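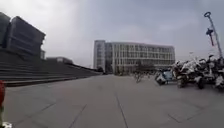

# Dimenness, Gandgate의 계단광장 개편안 'Carretero'에 의견서 제출: "머무는 광장이라는 말부터 설명해 달라"

**좌석 400석의 근거, 포장 철거 범위, 완공 후 관리 주체를 묻는 공개 질의 함께 발송**

**배포 즉시 보도 가능**

Sumodville의 공공공간 검토 단체 Dimenness가 계단광장 개편안 'Carretero'에 대한 의견서를 시와 사업 시행사 Gandgate에 제출했다. 의견서는 개편안의 전면 보류를 요구하지는 않는다. 다만 Gandgate가 내놓은 설명 자료만으로는 찬성도 반대도 하기 어렵다고 적었다.

Carretero는 넓은 석재 계단과 그 아래 회색 포장면, 사무동 쪽으로 이어지는 보행 구간을 한꺼번에 손보는 사업이다. Gandgate는 설명회에서 이곳을 "지나치는 곳에서 머무는 곳으로" 바꾸겠다고 밝혔다. Dimenness가 받은 자료에는 지금 사람들이 얼마나 지나가고 얼마나 머무는지를 잰 조사 결과가 들어 있지 않았다. 담당 부서에 두 차례 요청했으나 돌아온 답은 "내부 참고용"이라는 것이었다.

의견서가 다루는 항목은 다음과 같다.

- 시범 교체 구간 525제곱미터의 선정 기준
- 신설 좌석 400석의 산출 근거와 배치도
- 계단 일부를 좌석으로 전용할 때의 통행 폭
- 하부 포장 석판의 재사용 여부
- 완공 후 청소, 배수, 보수의 책임 소재
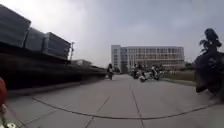

**Sumodville, 2019년 11월 29일** — Dimenness는 Gandgate의 계단광장 개편안이 "무엇을 고치려는 사업인지 끝까지 읽어도 알 수 없는 문서"라며 시가 착공 승인에 앞서 세부 자료를 공개해야 한다고 밝혔다.

개편안은 현재의 광장을 "단조롭고 활용도가 낮은 회색 공간"이라고 부른다. 회색이라는 데는 이견이 없다. 바닥도 회색이고, 길게 뻗은 벽도 그 위에 얹힌 판재 더미도 짙은 회색이며, 건너편 사무동의 외벽도 밝은 회색이다. 흐린 날이면 하늘까지 비슷한 색이 된다. 그러나 색이 같다는 사실이 곧 철거 사유가 되는지에 대해서는 자료가 말하지 않는다.

의견서를 작성한 Dimenness의 아델모 가티(Adelmo Gatti) 검토위원은 이렇게 말했다. "조감도에는 늘 햇빛이 비치고 모두가 커피를 들고 있습니다. 저는 11월의 조감도를 한 장 달라고 했습니다. 아직 못 받았습니다."

## 포장면: 왜 여기부터인가

Gandgate는 1단계로 포장 525제곱미터를 걷어 내고 색이 들어간 소형 블록을 깔겠다고 한다. 큰 석판과 곧은 줄눈으로 이루어진 지금의 바닥은 "보행자에게 위압감을 준다"는 것이 설명이다. 위압감을 누가 어떻게 측정했는지는 나와 있지 않다.

Dimenness는 큰 판으로 된 바닥에 장점도 있다고 본다. 줄눈이 적으면 유아차와 휠체어 바퀴가 걸릴 자리도 줄고, 겨울에 얼음을 긁어내기도 쉽다. 소형 블록은 한 장씩 갈 수 있다는 이점이 있으나, 그 이점은 누군가 제때 갈아 줄 때만 생긴다. 개편안의 유지관리 항목은 "관계 부서와 협의"라는 한 줄로 끝난다.

걷어 낸 석판의 처리 방식도 불분명하다. 설명회 구두 답변에서는 70퍼센트를 재사용한다고 했지만 배포된 문서에는 그 수치가 없다. 어디에 다시 쓰는지, 보관은 어디서 하는지도 적혀 있지 않다. Dimenness는 구두로만 존재하는 비율을 근거로 환경 항목에 가점을 주어서는 안 된다고 지적했다.

## 계단: 앉는 곳과 오르는 곳

폭이 넓고 단이 낮은 계단은 이 광장에서 가장 큰 시설이다. Carretero는 여기에 목재 좌판을 덧대 객석처럼 쓰겠다는 구상을 담았다. 신설하겠다는 400석 가운데 몇 석이 계단 위에 놓이고 몇 석이 아래에 놓이는지는 배치도가 없어 확인할 수 없었다.

보행 환경을 맡은 찌엔 하(Chiến Hà) 검토위원은 통행 폭 문제를 먼저 꼽았다. "단이 낮고 넓은 계단은 걸음이 느린 사람에게 편한 계단입니다. 거기에 좌판을 얹으면 단 높이가 달라지는 구간이 생깁니다. 도면에는 좌판이 그려져 있는데 난간은 없습니다. 난간을 나중에 넣겠다는 뜻인지, 안 넣겠다는 뜻인지 물었더니 '디자인 언어의 문제'라는 답을 들었습니다. 저는 손으로 잡을 것이 있느냐고 물은 겁니다."

Dimenness는 계단을 객석으로 쓰는 방안 자체에는 반대하지 않는다. 공연이 있는 날 임시 방석을 놓는 방법으로 한 계절을 시험해 보고, 그 결과를 본 뒤 고정 시설을 논의하자고 제안했다. 비용이 훨씬 적게 들고, 안 되면 치우면 된다.

## 긴 벽과 그 위의 판재 더미

개편안에서 가장 말이 적은 부분은 포장면을 따라 이어지는 긴 벽이다. 벽 위에는 얇은 판을 가로로 겹쳐 쌓은 모양의 짙은 회색 덩어리들이 줄지어 있다. Gandgate의 자료는 한 쪽에서 이를 "존치 시설"로, 다른 쪽에서는 "경관 저해 요소"로 적고 있다. 둘 다일 수는 있겠으나, 그렇다면 존치하는 이유가 한 줄쯤은 필요하다.

벽면을 식물로 덮겠다는 삽화도 있다. 삽화 속 식물의 이름, 흙의 깊이, 물을 대는 방법은 빠져 있다. 사무동 앞쪽에는 이미 짙은 나무들이 낮게 줄지어 서 있고, 식재를 늘리겠다면 그 줄을 잇는 편이 벽에 화분을 매다는 것보다 오래갈 것이라는 게 Dimenness의 판단이다. 의견서는 이 부분을 판단이라고 밝혀 적었으며, 반박할 자료가 있다면 기꺼이 읽겠다고 덧붙였다.

## 요구 사항

Dimenness는 시와 Gandgate에 다음을 요청했다.

1. 광장 이용 조사 원자료와 조사 일시를 공개할 것
2. 좌석 배치도를 계단 위와 계단 아래로 나누어 제출할 것
3. 석판 재사용 비율을 문서로 확정하고 보관 장소를 명시할 것
4. 완공 후 최소 3년간의 관리 예산과 담당 부서를 밝힐 것
5. 비 오는 날의 배수 검토서를 첨부할 것

시는 12월 중 주민 의견을 한 차례 더 듣겠다고 예고했다. Dimenness는 이 자리에 참석할 예정이지만, 자료가 공개되지 않은 상태에서 열리는 의견 수렴이 무엇을 수렴할 수 있을지는 의문이라고 밝혔다. 지난 설명회에서는 참석자들에게 블록 색상 견본을 고르는 투표용지가 배부되었다. "바꾸지 않는다"는 칸은 없었다.

가티 위원은 "우리가 틀렸을 수도 있습니다. 광장이 정말 좋아질 수도 있고요. 그걸 알 수 있는 종이를 달라는 것뿐입니다"라고 말했다.

## Dimenness 소개

Dimenness는 Sumodville의 광장, 보행로, 공공 계단에 관한 사업 계획을 검토해 의견서를 내는 민간 단체다. 시행사와 설계사의 후원을 받지 않으며, 제출한 의견서와 받은 회신을 모두 사무실에 비치해 열람할 수 있게 하고 있다. Carretero와 관련해 지금까지 받은 회신은 색상 견본 안내문을 포함해 같은 서류철에 들어 있다.

**문의:** Dimenness 의견서 담당 찌엔 하
의견서 전문과 질의서 사본은 요청하는 언론사에 보내 드립니다. 인용 시 단체명은 로마자로 표기해 주시기 바랍니다.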